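Dendora, week two: fingers, inserts and a lot of blue caps

Apr 15, 2020

So the hand-held grippers have a name now! I'm calling the pair Dendora, mostly because I needed something to write on the parts box and "gripper thing v3 final" had already been used twice. For anyone who missed the last post, these are printed grippers that you hold and work yourself, one per hand, and the plan is to do small fiddly jobs with them until I know which finger shapes are worth putting on the motorized arm. I started sketching that arm back in October and it's still mostly a pile of brackets, so the hand-held version is where all the fun is right now.

The job I keep coming back to is test tubes. They're cheap, they're slippery, they're see-through (which will matter later when I try to track them) and they come with a rack, so you always have somewhere to put them. I taped together a little list of moves: pick up, hold upright, put back, pass from one side to the other. Sounds easy. I dropped the first one before I'd even got it clear of the rack.

One finger or two

My first idea was to let a single fingertip hook the tube while the opposite hand stayed open and ready to take it. I really love how this looks when it goes well, with the tube standing straight up and the blue cap sitting just above the grip. The broad flat pad over on the right is the shape I like best so far. It gives you loads of surface to aim with, and I've stopped worrying so much about lining things up perfectly. 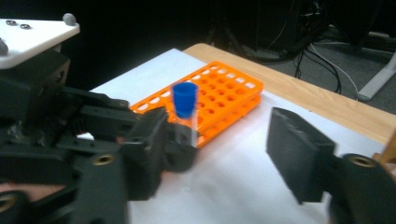
Brass inserts everywhere

I have become a complete convert to threaded inserts. The first version had screws going straight into the plastic, and after a few rounds of taking the fingers on and off, the holes were mush. I ordered a bag of 100 from a little shop called Akow, figured that would last forever, and I'm already eyeing the bottom of the bag.

A few notes for anyone doing the same:

Go slow with the soldering iron. Let the weight of it do the work and stop a hair early, then press the insert flush with something flat.

Print a scrap block with a few hole sizes before you commit to the real part. Mine took 20 minutes and saved me a whole evening.

Put inserts in the places you think you'll never need to open. You will open them!

The linkages are a stack of flat black parts, and each one can come off without taking the whole hand apart. That was the big change from the version before, and it makes swapping fingers so much nicer. I can try a new pad, hate it, and be back to the old one before my coffee is cold.

The pinch is the good one, though. With a finger pressing from each side, the tube hangs straight with its pointed tip just over the paper, and you can lower it with a surprising amount of control. I've been through 26 little changes to the finger profile (I keep a tally on the wall, it's getting silly) and the softer, slightly wrapped shape is my favorite for this by a mile.

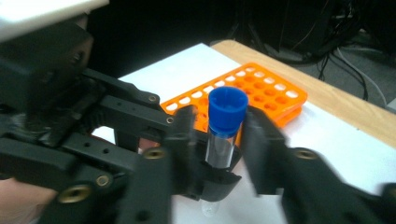
What's next

First up is a stiffer spring. My thumb gets tired well before I run out of tubes, and I think the geometry is fighting me near the closed end. I'm going to move one pivot over by 6 mm and see how it feels.

After that I want to try smaller tubes, then maybe something with a screw-off lid, holding with one gripper and turning with the other. I have no idea if that's possible by hand, let alone with motors, but I can't wait to find out. I'll put the print files up once the pivot is sorted. If you've got a favorite material for soft pads, please leave it in the comments, I'm all ears.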